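The Well at Drandis

Ilona Vida did not believe in the water. She had driven three hours to write it up for the paper, and she had made up her mind before she was past the county line.

The sign at the edge of town said DRANDIS, ELEV. 2405, and under that someone had painted WE SLEEP FINE. That was the claim. You drank from the old well behind the church, and you slept, and you dreamed of a person you had wronged, and in the morning you felt better. The motel charged 60 dollars and threw in a bottle.

"Does it work on everybody?" she asked the man at the desk.

"Works on everybody who's wronged somebody," said Kyung-tae Lim.

Well, that was handy. She wrote it down. A cure that couldn't fail was the oldest kind there was. Her grandmother had owned a copper bracelet on the same terms.

She went to see the well. It had a tin lid and a padlock, and the padlock was newer than the church. A woman named I-seul Seo let her look in. It smelled like a wet basement. Ilona asked if it had ever been tested.

"For what?"

"For anything."

"The county came out," said I-seul Seo. "They said it was hard. Lots of iron."

"And the dreams?"

"They didn't have a form for that."

Ilona asked to see the names of people who'd been helped. There was a notebook. She read eleven pages of it standing up. I dreamed of my brother. I dreamed of my brother and he was laughing. I dreamed of a dog. It was all the same three or four hands, she thought, or else everyone in the valley had been taught to write by the same teacher, and she was annoyed to realize this was possible.

At supper she said as much to the whole table at the church hall. She said people who drive a long way to feel better will generally feel better. She said you could fill the bottles from the motel tap and get the same notebook.

They passed her the beans.

After supper there was a tasting, because there was always a tasting. Tap water and well water, side by side, and you were supposed to know. Paper cups were set out for it, brown ones. Ilona got it wrong twice and said the test was badly run, and it was.

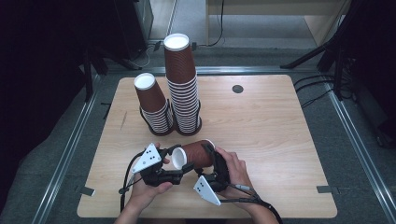 Saoirse Nic Aodha said she'd gotten it wrong every year since she moved here, and she still wouldn't sleep a night without it, so what did tasting have to do with anything?

"Then what are you drinking it for?" said Ilona.

"I told you. To sleep."

"You could just go to bed."

"Could you?"

Ilona went back to the motel. She put the bottle on the dresser, and then on the floor where she wouldn't have to see it. She wrote four hundred words, fair ones, and read them over. She called them good.

Sometime after midnight she got up and filled a glass from the bathroom tap. She drank all of it, lay down in the dark, and thought about her sister until the trucks started up on the highway.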